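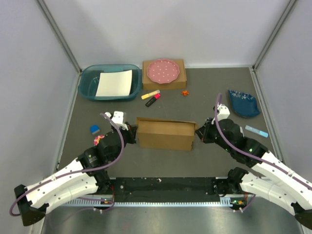
Ticket 2262: mailer boxes won't stay shut

Opened by Azadeh Ebrahimi, packing bench, Irnbridge
Product: Lekmont fold-up mailer, plain brown
Status: open

Hi team, me again! I've got a batch of 388 of these and the lids keep popping back up on me. I fold the side flaps in, tuck the front flap down, turn around to grab the tape, and it's open again. Grr.

What I've tried so far:

Leaning on the lid for 30 seconds. Fine until I let go.

Running a ruler along the creases before folding. A bit better.

Packing with one flat packet laid corner to corner, so there's nothing bulky shoving the lid up.
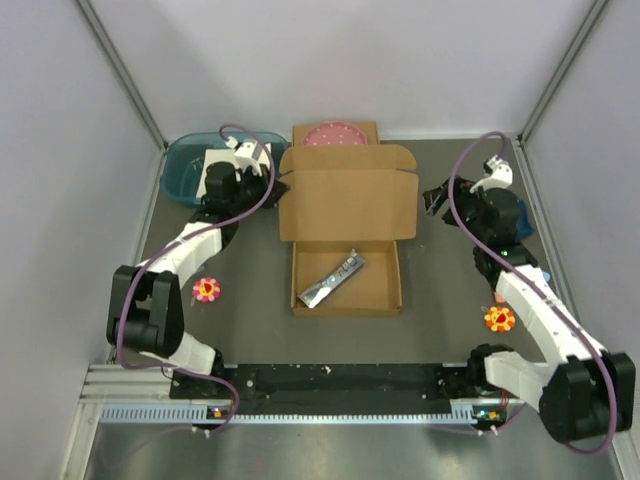
Still popped, so I don't reckon it's overfilling. I think the creases by the side flaps just aren't pressed deep enough, and the board wants to spring back to flat.

Update, 2 pm: had a proper look at the corners. On one box the outer paper has peeled and bunched up all along the fold, and it's gone furry underneath.

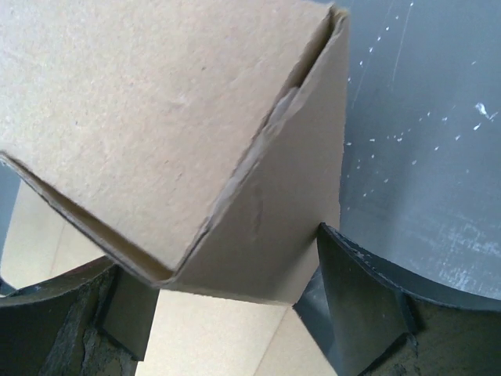 I've put 6 like that aside and I'm not sending them out to the Vunarden customers. Could someone ask Lekmont if they'll swap them? I'm happy to tape the rest in the meantime, but I'll need more tape by tomorrow morning.

Cheers,
Azadeh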